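Grip faults on soft goods: a stale zero and a misleading log

21 June 2025

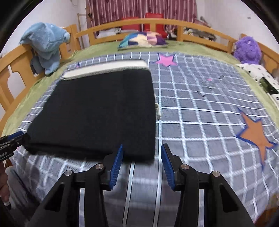

Why does a gripper report a good grasp when there is nothing between its pads?

Usually the controller is inferring contact from motor current and jaw position, and one of those two values is wrong. In my case it was position. The zero had shifted, the software kept using the old one, and every decision after that was made on bad data.

The setup is a two-jaw unit driven by a Zumon controller, with the grasp logic running on a small computer over a serial link. I use the Skestitz driver, patched in two places, neither of them relevant to this fault. The task is picking up folded cloth and moving it to a target area. Cloth is a poor test of grip force and a very good test of position sensing, which I did not appreciate until this month.

The symptom first showed up in April and I misread it. The arm would close on the fold, lift, travel and open over the target with nothing in the jaws. The log said GRASP OK each time. I assumed slip, raised the closing force, and the failure became less frequent. That cost me several weeks, as the extra force was covering a position error by squashing the pads a little further.

The grasp check works like this. The jaws close until current crosses a threshold. The driver then reads the encoder. If the reading is above the "fully closed" value plus a margin, it concludes that something is holding the jaws apart and calls that an object. The margin is 50 counts. Folded cotton compresses to well over that. Bare pads should land at zero, plus or minus a few.

I ran the jaws closed on nothing and the encoder came back at 1102. That is a long way past the margin, so every empty close was a successful grasp as far as the driver could tell. The full travel on this unit is 2000 counts, so the stored zero was off by more than half the range.

The cause was a homing routine that did not finish. On power-up the controller drives the jaws closed, waits for a stall, and writes the zero. If it sees a current spike on the way it treats that as the stall. One of the linkage joints had tightened up and was producing a spike partway through the stroke. The controller stored that point as closed and carried on. There is a fault bit for a short homing stroke, fault 2, but the Skestitz driver masks it by default and I had never unmasked it.

There is a safety side to this, and it bothers me more than the dropped cloth. The soft close limit is computed from the same zero. With the zero wrong, the slow approach zone sat in the wrong part of the stroke and the jaws were running at full speed through the last stretch of travel. I had been placing cloth by hand between cycles with the controller enabled. I no longer do that. The enable line now goes through a foot switch, and the jaws are unpowered when I am not standing on it.

Changes made so far:

Fault 2 is unmasked and stops the program.
Homing runs twice, and the two zeros must agree before motion is allowed.
An empty close is run at the start of each session and the reading is logged.
Closing force is back to the original setting.
The stiff joint has been taken apart, cleaned and reassembled with less preload on the screw.

With the force back down, I have not seen a false GRASP OK, but the run is short and I would not call it closed. The joint could tighten again. I also want a second signal for contact that does not depend on the encoder. The Tunstall pads have a pressure output that I have left unconnected — the connector is awkward and the cable has to cross a moving joint — and that is probably the next job.

If you are on the Rundton fork of the driver, check the mask register before anything else. It carries the same default, and the setting is not in the config file. It is a constant in the startup code.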